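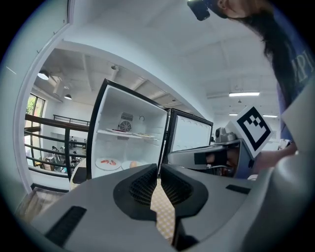
How to Set Up a Small Fridge So You Can See Everything in It

by Chinyere Bako
8/12/21
Print this page | E-mail to a friend
22 comments | 73 shares

I love a little fridge! I moved to Orkville with one that has a single shelf across the middle, and I spent the first month stacking tubs three deep and throwing out things I'd forgotten I owned. Then I started putting food on open plates, one kind to a plate, and I've been pestering my friends to try it ever since.

What you need

A handful of white plates (everything shows up on white - even a lone brown egg looks like an invitation to lunch), a damp cloth, some baking soda, and a fridge thermometer if you have one. Mine is an old MacLeish.

Step 1. Empty it and measure

Take everything out, then measure the depth of the shelf with the door closed in mind. My big dinner plates stuck out just enough to hold the door open, so they went back in the cupboard and the lunch plates got the job.

Step 2. Wipe it down

A spoonful of baking soda in warm water does the whole inside. Get into the door too, especially any little molded bumps, where crumbs love to hide. Dry it well.

Step 3. Fill the middle shelf

Two plates side by side is plenty. I put ready-to-eat food up top, such as sliced cheese or cooked potatoes, covered with a bowl turned upside down. If your fridge has a fan on the back wall, leave a gap in front of it so the cold air can get around.

Step 4. Fill the lower level

Cut fruit or red peppers on one plate, boiled eggs on the one next to it. Raw meat never goes on an open plate in my house - it gets a lidded box at the very bottom.

Step 5. Set the dial

Turn it a little at a time and check the thermometer the next morning. You want 40 degrees or just under. In July I had to nudge mine twice!

Keeping it going

Look in before you shop, and eat whatever has been sitting longest. It takes me a minute and I really do enjoy it, silly as that sounds. Next time I'll show you what I do with the door shelves.

Print this page | E-mail to a friend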